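Home / Features / Materials

Gray cubes, green dots: the small block gets a second life on the workbench

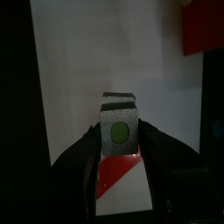
Idahosa, Jun 20, 2019 – Speckled gray is a forgiving color. It hides scuffs, pencil marks and the odd fingerprint, and it makes a colored dot easy to find. The small cube, with a muted green disc over much of its front face and slightly rounded corners, belongs to a family of plain blocks now turning up on workbenches as well as playroom floors.

Ebere Tijani keeps 108 of them at Prurovell, a two-room studio where she designs sorting and stacking sets. Her rules are short. A block must sit flat on any face. Its marker must be large enough to read at arm's length. The corners get a small radius, enough to protect a neighboring face when two blocks meet at an angle.

Surface is where most of her effort goes. A glossy face slides, and a stack of glossy blocks drifts a little with each addition. A mottled finish also breaks up reflections under a desk lamp, so the dot keeps its color from most viewing angles. "I stopped using white in May," Tijani says. "It looked dirty in a week."

The arrangement matters as much as the part. One cube set directly behind another can read as a step, with the upper edge of the rear block showing over the front one. Tijani uses that effect in her layout cards, 84 in all, which ask the builder to match a view from a fixed seat. Front rows are easy. Depth is harder, and nearly all wrong answers come from cards with 3 rows.

The first boxed set, called Hokari, has one dot color per tray. A second, Zaltau, mixes them. Tijani stores both with the dots facing forward and wipes the faces with a barely damp cloth – no solvent, which can lift the edge of a disc.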